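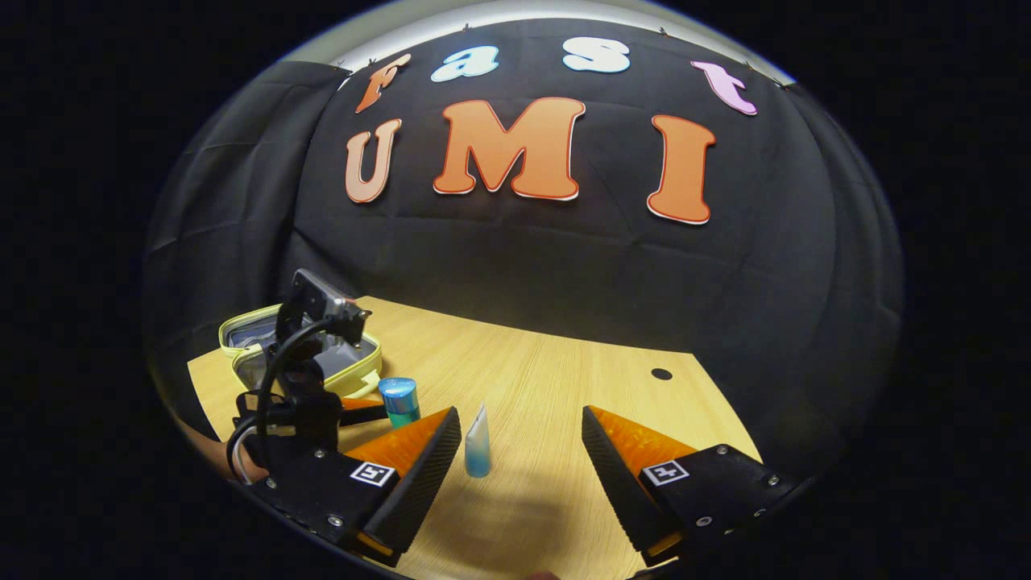

Jun 4, 2020

So the Zerex hand grippers finally came, and I've had them on the bench long enough to have opinions!

Some background for anyone who only reads this blog for the bread posts (sorry, another robot one). I ordered the two-handed kit in April from Pundano, who sell it as a box of parts plus a support plan. It came to 3368 all in, with postage and the spare finger pads, and I did wince a bit. You hold one gripper in each hand, squeeze, do your job, and the recordings go off to be turned into something a robot arm can learn from. I don't own the arm yet. One thing at a time.

Putting it together took me 2 evenings. The booklet has 127 pages and I'd say a third of them matter. The fingers go on with little silver screws, and mine were fiddly because the bracket wants to twist as you tighten it. My tip is to get them all in loosely first, then go round again. I didn't, and had to take the left one off twice.

Once it's built, though, I really like it. The finger pads are black ridged rubber and they're grippy without being sticky, and the orange plates on top make it dead easy to see where your fingertips are when you're looking down at the job and thinking about something else. There's a square printed marker on the outside of each finger too. Keep those clean. I got a greasy thumbprint on one and the software sulked for half an afternoon before I worked out why it kept losing the finger.

My main test has been the small stuff, the sort of thing I'd want a robot to do for me one day: little bottles and tubes, in and out of a zip pouch. Bottles are lovely. You open wide, come in from the side, squeeze, lift, done. Thin tubes standing on end are another matter. Come in a bit wonky and one pad touches before the other and over it goes, and then you're chasing it across the table with two big plastic lobster claws. I got better at it. Going in slower helps, and so does keeping your elbow off the table.

The pouch was harder than I expected, mostly the zip. Pulling a zip with one gripper while the other holds the end of the pouch is a proper two-person job done by one person. Laid open and flat it's fine, and dropping things in is quite relaxing.

Now the moans.

The cables. They loop down off the camera and they will find whatever you've just stood up and knock it flat. Pundano do a clip for this but it's an extra (of course it is) and I've made do with a bit of garden wire.

The weight isn't bad to begin with but my wrists knew about it after an hour. I do 3 short goes now with tea in between.

Software is so-so. The recording part is simple, one button, a beep, off you go. Getting the files out afterwards is a faff, and if you give a session a name with a space in it the whole export falls over. I wrote to support about that and they were very nice and told me not to use spaces.

I did look at the Beris set before buying, and it's cheaper, but you only get the one hand, and nearly everything I do at a table takes both. Vieira will rent you a pair by the week if you only want a try, and if I'd known that in April I'd probably have done it first.

Would I buy it again? Yes, I think so, grumbles and all. It feels solid, the spare pads are easy to fit, and I look forward to getting it out in the evening.

Next up is folding tea towels. If anyone's managed it with this kit please leave a comment, I keep ending up with a sort of sausage.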